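Wiltach puts its robot rules in writing

October 2, 2024

Wiltach has finally published its good practice guide for small robot cells, a document that began in May as a single page and now runs to 43. The authors call it a light touch.

The guide applies to workshops where people and robot arms share a bench. It asks for a written check before each shift, a named person in charge of every cell, and a logbook that is not the back of a delivery slip. Droltus, which tried the draft at its Sturow plant, filed 307 comments. Most were about the logbook.

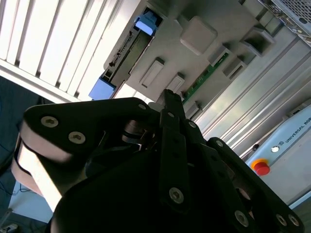 Stop buttons get a chapter to themselves, and it is the one worth reading. The rule is that an operator must be able to reach the button without putting a hand past the gripper. That sounds obvious until you look at a working bench, where a red button on its yellow ring can sit very close to the tip of a black metal finger -- at least from the gripper's point of view. The guide also wants screws on gripper plates checked on a schedule, with the results signed.

Following the guide is voluntary. Printed copies go to 1021 workshops this month, along with a poster that summarises the rules in a type size the guide itself would not allow on a warning label.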